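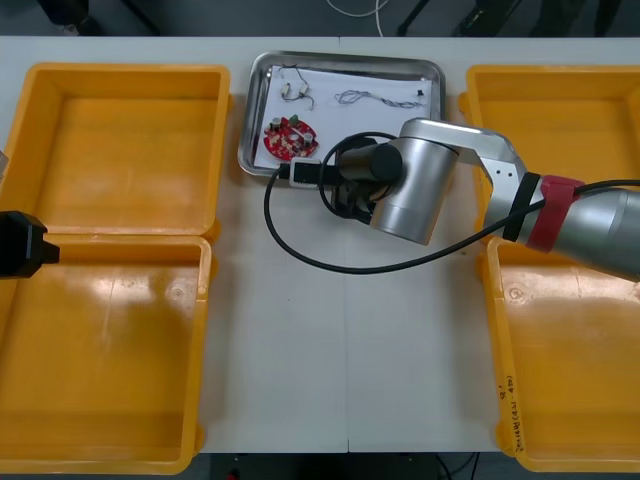 # Sorting Cell 2: Frequently Asked Questions

This page is for bench staff and operators of the two-arm sorting cell in the Cherkaoui building. It covers daily setup, routine care and the faults most often reported. It was last revised on August 11, 2020 and replaces the April version.

## General

**Who is responsible for the cell?**

Saimi Kettunen is the cell supervisor and approves all changes to programs, grippers and layout. Fatemeh Amini handles maintenance and spare parts. Operators may carry out any task on this page unless it is marked for maintenance.

**What does the cell do?**

It separates small electronic parts from returned Jimitz units. Parts are presented in a metal tray at the center of the table, and the arms move them to the yellow bins on either side. Round boards, leads and small housings all pass through the same tray.

**May I run the cell with only one arm?**

Yes. Select the single-arm program and park the other arm before starting. A parked arm remains powered, and the guarding rules still apply to it.

## Setting Up

**How should the bins be placed?**

Place two bins on the left of the tray and two on the right. The bins in each pair should sit with their rims touching. A gap between them shifts the drop position and may cause a part to land on the rim.

**Do the bins have to be empty at the start?**

Yes. Empty all four bins and check the corners, where small leads tend to collect. Old handwriting on a bin has no meaning for the program and should not be used to identify a batch. Record the batch on the run sheet.

**Why is there paper in the tray?**

Bare steel reflects the overhead lights and makes small parts hard to locate. Use one plain white sheet, cut to lie flat on the bottom. Replace it when it is creased, marked or torn.

**How many parts may be loaded at once?**

Load no more than 6. Leave clear space around each part so that the fingers can close without touching its neighbor. Twisted cables should be laid out as straight as they will go, away from the boards.

**Which way up do the round red boards go?**

Place them with the components facing up. The upright capacitors are the tallest points on the board, and the approach height is set from them. A board loaded face down will be gripped too high or missed.

## Routine Care

**How is the gripper cable checked?**

1. Stop the cell and confirm that the arm is in hold.
2. Follow the black cable by hand from the forearm to the gripper.
3. Look for flattened spots, cuts and pulled connectors.
4. Jog the wrist slowly through its full range and watch the loop near the tabletop. It must not pass under the gripper or catch the tray.

Some slack is required. Do not shorten the loop with ties, as the wrist will then pull on the connector when it turns.

**How often are the fingers cleaned?**

At the end of each shift, with a dry lint-free cloth. Solvents are not permitted on the finger surfaces. Full inspection takes place every 20 shifts and is a maintenance task.

**May I wipe the table while the arms are powered?**

No. Both arms must be in hold and the enable key removed. Pay attention to the seam between the table panels — fine wire settles in it and is best lifted out with tape.

## Faults

**What does fault 227 mean?**

The gripper closed but did not reach the expected width. The usual causes are a part turned on its side, or a cable caught between the fingers. Open the gripper from the pendant, reposition the part and resume. If the fault returns, leave the arm in hold and call maintenance.

**What should I do if the arm stops while holding a part?**

Do not pull the part free. Support it with one hand, then open the gripper using the Skavach pendant. Sharp force on the fingers can shift their alignment, and the arm must then be taught again.

**The picks are all off by the same amount. What has happened?**

The tray has probably been moved. Return it to its marked position and run the test pick. If the error remains, Ms. Amini will repeat the tray calibration, a procedure that takes 19 minutes.

**Where are spare parts kept?**

Fingers, cables and wrist covers are in the Komico cabinet beside the cell door. Sign for each item taken, including items later returned unused.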